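How to Wash a Stuffed Animal in a Front Loader
By Noelia Prieto
Updated September 2023

Most plush toys with polyester filling can go through a front-loading washer on a gentle cycle. Check the tag first. If it says surface wash only, or if the toy has a battery box, a music unit or glued-on parts, clean it by hand with a damp cloth instead.

What you need
A mesh laundry bag with a zipper
Mild liquid detergent
Two old bath towels
A soft brush, such as a clean baby hairbrush

Before washing
Go over the seams and pull gently at the eyes and nose. Sew up any gap, even a small one, before the toy goes near water. Take off ribbons and clothes and wash those separately. Treat stains with a drop of detergent and leave it on for 14 minutes.

Wipe out the fold of the rubber door gasket too. Hair and lint collect there and will stick to pale fur.

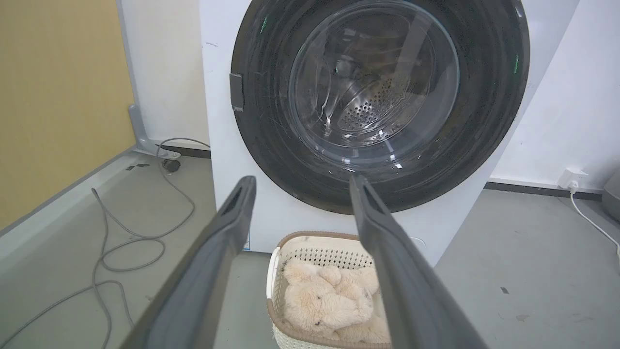

Put the toy in the mesh bag, close the zipper and load it with the two towels. A single toy on its own can throw the drum off balance during the spin, and the towels even that out. Don't use new towels or dark ones - they shed lint and may bleed color.

Running the cycle
1. Choose delicates or hand wash, with cold water.
2. Add one tablespoon of detergent. Skip the fabric softener, which leaves a coating on the fibers.
3. Set the spin to low.
4. Add an extra rinse if your machine has the option.

When the cycle ends, squeeze the thickest part of the body. If water still comes out, roll the toy in a dry towel and press down hard, then repeat with a fresh towel.

Drying
Air drying is safest. Reshape the toy while it is damp, push the filling back into the arms and legs, and lay it on a rack with air moving underneath. Turn it every 3 hours. A small toy is usually dry by the next day, but a thick one can take longer. Keep it off the radiator, as some plush fibers go stiff with heat.

Once the outside feels dry, press the middle again. Damp filling will start to smell, so give it more time if it feels cool. Then brush the fur in one direction, starting at the head.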